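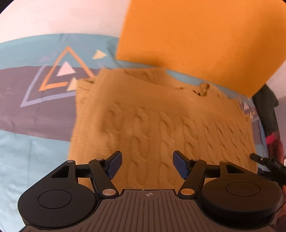

Is it better to fold a heavy cable-knit sweater or hang it up?

Fold it. The weight of the yarn pulls on the shoulders when it hangs, and over a season the body gets longer and the shoulders get those little hanger bumps. A drawer, a shelf or a lidded box is fine, as long as the sweater is clean when it goes in.

I'm starting there because it's what everybody asks me when they see the size of these things, and it matters for this review too. I have two chunky knits from Ñahui, the mustard sweater and the camel cardigan they call the Leta, and I've had them long enough now to have opinions. Lots of opinions! If you only came for the short version: I love the cardigan, I like the sweater, and both of them take up way more room in the closet than you think they will.

What I paid and where

I bought them together through Pesovdale, the online shop, during a spring sale in May. The two came to $218 with shipping, and that's a lot for me. I'm usually a thrift store person. My friend Inger Lykkegaard had the cardigan first and let me wear it home one cold night after dinner, and I pretty much made up my mind before I got to my front door. (She did get it back. Eventually.)

The Leta had 2,910 reviews when I ordered and I read far too many of them. Half the people say it runs huge and half say it runs small, so that was no help at all. I'm between a medium and a large in most sweaters. I got the medium in the cardigan and the large in the sweater and I'd do the same again, except maybe I'd want the sweater a touch shorter in the arms.

The sweater

Okay, the mustard one. The color is a proper mustard, warm and a little brown, and it goes with jeans, gray pants, navy, pretty much anything I own. The cables run straight up and down in columns and they're nice and deep. It looks like something somebody's aunt made, in the good way.

It's warm. Really warm. I can wear it outside over a T-shirt well into fall with no coat, and I have had to take it off in grocery stores. If your office runs hot, skip it. You can't unbutton a pullover when the heat kicks on, and by the time you've wrestled it over your head in the break room your hair is standing straight up.

My one real complaint is fuzz. In the first few weeks it pilled under the arms and along the sides where my bag rubs, and I also caught it on a drawer pull and got a loop of yarn sticking out. I worked that back through to the inside with a crochet hook. Please don't cut a loop like that! You'll get a hole. The pilling slowed down after I went over it with a sweater comb, and I've only had to do it 2 times since.

The ribbing has held up well. I was worried about the hem going wavy on me, it happened with a cheaper sweater I had in college, but so far it comes back to shape when I lay it flat to dry.

The Leta cardigan

So this is the one I'd tell you to buy. Same sort of cable knit, but with a round ribbed neck and buttons down the front, and the cables carry on down the sleeves too. The buttons are see-through brown ones, sort of like root beer candy, and I was ready to dislike them from the product photos. In person they're lovely against the camel. They're big enough to do up with cold fingers and the buttonholes haven't stretched out.

You can wear it closed like a sweater or open over a dress, and I've slept in it on a camping trip. The neck sits high enough that you don't need a scarf for a quick walk. The little navy label inside the neckline doesn't itch me, and I am the kind of person who cuts every label out of everything, so that's saying something.

Sleeves are long. I turn the cuffs back once and that's about right. Inger has longer arms than me and wears hers down, so it may just be me.

Weak points: the button band wants to gap a bit when you sit down, mostly across the stomach. I sewed a strip of grosgrain ribbon behind it and now it lies flatter. It took me an evening and I am not good at sewing. You could leave it alone and probably never notice, but I'd noticed, and then it was the only thing I could see.

Washing them

The tag says hand wash, cool water, dry flat. I did that for the first wash and it took forever, mostly the drying. Since then I use the wool cycle in a mesh bag, cold, one sweater at a time, and then I roll it up in a towel and kneel on it. It goes on the drying rack for two days, turned over once. No shrinking so far. I'm not telling you to ignore the tag -- if you've got a washing machine with a mean streak, stick to the sink.

You don't have to wash them much anyway. I air them out by an open window overnight and that takes care of most of it.

Folding and putting away

Right, the part that takes up my time. Thin sweaters you can fold any old way, but with thick cables every extra fold makes the bundle fatter, and if you fold it badly you end up with a lump in the middle and a stack that slides off the shelf. I do mine on the bed, on top of the duvet, where there's space to get both arms out flat.

With the cardigan I button it first, at least a few of them, or the front swims around on you. Lay it face up, smooth the body from the neck down, and then bring one sleeve straight across the chest so it lies flat.

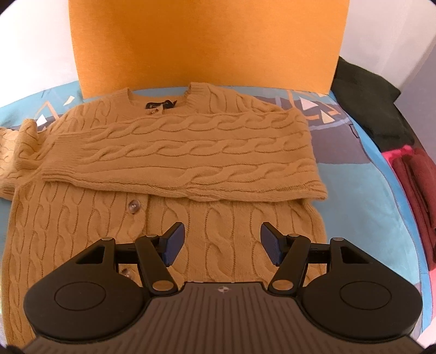 Then the other sleeve goes over the top of that one, as level as you can get it, and whatever cuff is left over gets tucked back in toward the middle. After that I bring the hem up and fold once more if the shelf is shallow. Don't press down hard. I used to lean on it to make it smaller and all I got was a crease across the cables that took days to drop out.

A lot of folding guides have you turn the garment face down and fold the sleeves behind. That's neater on a shelf, I'll admit, and it's how I do the mustard pullover. But on a cardigan with buttons this size you're then pressing the buttons into the knit from underneath, and I'd get little round dents in the front. Sleeves across the front, buttons up, no dents.

I tried storing them in a Lireck box, the fabric kind with a zipper lid, 18 inches across. Two of these sweaters just about fill it and then the zipper complains. It's a decent box for T-shirts and pajamas! For heavy knits I'd go one size up or just use a shelf. I have mine on the shelf now, mustard on the bottom, camel on top, and a cedar block at the back.

My neighbor Evander Baird rolls all of his and stands them up in a drawer like towels. I tried it for a couple of weeks. The cardigan unrolled itself every time I opened the drawer and I gave up, but his sweaters are thinner than these, and he can see every color at once, so if your knits are on the lighter side it might be worth a go.

Would I buy them again?

The cardigan, yes, at full price, and I'm tempted by a second one in a darker color. The sweater I'd wait for a sale. It's a good sweater and I get compliments on it every time, but the pilling bugs me at that price, and on a mild day I always reach for the one with buttons.

A few odds and ends people asked me on the last review:

They do shed a bit on dark pants in the beginning. Mine stopped after the second wash.

The cardigan came with a spare button in a tiny bag pinned to the inside seam. Look for it before you wash it.

I sent an email to Pesovdale to ask about sleeve length and got an answer the next morning, with measurements. The return window was long enough for me to try both sizes, and sending the extra one back was easy.

If you're petite, ask Inger's sister, who bought the small and has it down to her knees. She wears it as a coat and looks great.

Cardigan: 5 out of 5. Sweater: 4 out of 5, and I'd bump it up half a point if it kept its fuzz to itself.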